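Khang Kiều
ok budget thread, because the hand quotes are due before July and I've been carrying this around in my head for weeks. long. sorry. mute me

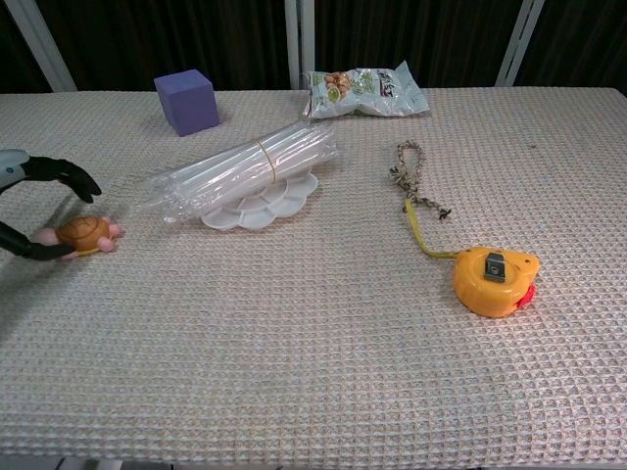
Natalie Yeoman: Please tell me you're pricing the spares this time and putting them in the same request. We bought hands with no fingers budget and spent the whole spring borrowing from ourselves.

Khang Kiều
yes. spares are line two. line one is the hand, line two is everything that wears out on the hand. learned that one already

Khang Kiều
background for anyone new — one station right now at Penrose, want to go to two, and maybe swap hands on both. finance wants a single number. there isn't a single number but I'll make one

Khang Kiều
candidates. Gruklow, which we know. Kesta, which is cheaper up front and has a nicer wrist imo. had a third but they never sent a quote, only a brochure, three times

Khang Kiều
Gruklow: higher sticker, fingertips sold one at a time, ships fast. Kesta: lower sticker, fingertips sold only as a full set. so one torn tip = you buy all of them. this is in a footnote on page 6 of the quote. page 6!!

Khang Kiều
Kesta fingertip set is 844. dollars. before shipping. I read it twice and then went for a walk

Khang Kiều
Gruklow single tip is 86. so how you feel about these two hands depends entirely on how many tips you kill in a year and whether you kill them one at a time

Khang Kiều
and we mostly do it one at a time. it's nearly always the same finger too. the one that goes under stuff

Khang Kiều
which gets me to the part I acutally wanted to say: budget from your objects. not from the spec sheet. spec sheet says grip force, payload, degrees of whatever. none of that tells you what a year costs

Khang Kiều
a toy turtle costs nothing. small, forgiving, you can grab it badly and be fine. if everything was turtles I'd buy the cheapest hand on the market and go home

Khang Kiều
straws in their plastic wrapper — different story. slick. and a rubber band round the middle that a fingertip can snag on. you squeeze harder to make up for the slick and then the tip pays for it

Khang Kiều
tape measure is the expensive one on our list. hard case, metal clip. I've put it down as the object that sets the spares number and everything else rides along under it

Khang Kiều
snack bags: crinkly, light, no real wear, but they will find out if your tactile option is any good. Kesta charges extra for tactile. Gruklow bundles it. add that to the pile

Khang Kiều
foam cube is the control. every station should have a foam cube. that's free advice, and it's also nearly free

Khang Kiều
speaking of — PROPS ARE A BUDGET LINE. write it down. people keep expensing toys and paint palettes one by one and then somebody in accounting asks me what a flower shaped palette is for

Khang Kiều
I'm asking for 200 per station per quarter for objects. cloth included. the table cloth matters more than you'd think, change it and your lighting looks different and then you're redoing stuff

Khang Kiều
curtains too if you're starting from zero. dark ones. we did ours cheap and I'd do it cheap again

Natalie Yeoman: What about service? Clusow quoted us a yearly plan and I couldn't work out whether it covers the wrist or only the base.

Khang Kiều
asked them. base and cabling. wrist is "evaluated case by case" which in my experience means no. so I'm not buying the plan for station one. might for station two, undecided

Khang Kiều
what I want is a line in the contract with a turnaround time for wrist repair. a number of days. Gruklow will write one in if you ask. Kesta said they'd get back to me. still waiting as of 4pm

Khang Kiều
lead time is the other thing. a hand that arrives in the fall is not a hand I can use this summer, I don't care how good the price is. put lead time in its own column in the spreadsheet, don't bury it in notes

Khang Kiều
and ask where it ships from. had a part sit in customs once while the operator (me) reorganized a drawer of cables for the second time

Khang Kiều
things I forgot in last year's request, in the order they hurt: finger tips. operator hours. the second power supply. mounting plate. a decent chair

Khang Kiute, lol, typed my own name wrong in the signature on the request form. it's been that kind of afternoon. fixing

Khang Kiều
operator hours is the big one btw. hardware is loud in a budget and people are quiet. second station with no second operator is a coat rack. I've put the hours on the same page as the hand so they get cut together or not at all

Natalie Yeoman: Did you look at leasing? Ours came back worse than buying once you got past the first year, but the upgrade clause was decent.

Khang Kiều
looked. same result here, worse past year one. and the lease wants the hand back in "original cosmetic condition" which, have they met a hand

Khang Kiều
where I've landed for now: Gruklow on both stations, staggered. station one keeps its current arm, gets the new hand first. station two after we've got a couple months of real wear data and I can stop guessing at tips

Khang Kiều
if finance says pick one, I pick the spares over the second station. a running station beats two half dead ones waiting on rubber

Khang Kiều
if Kesta unbundles the fingertip set I will redo this entire thread. I do like that wrist

Khang Kiều
spreadsheet columns since three people asked: item, qty, unit price, lead time, who repairs it, how long repair takes, what object breaks it. last column is mine and I'm keeping it

Khang Kiều
sending the request tonight. if you've bought either of these and have wear numbers, even bad ones on a sticky note, pls send. esp anyone running hard stuff with metal on it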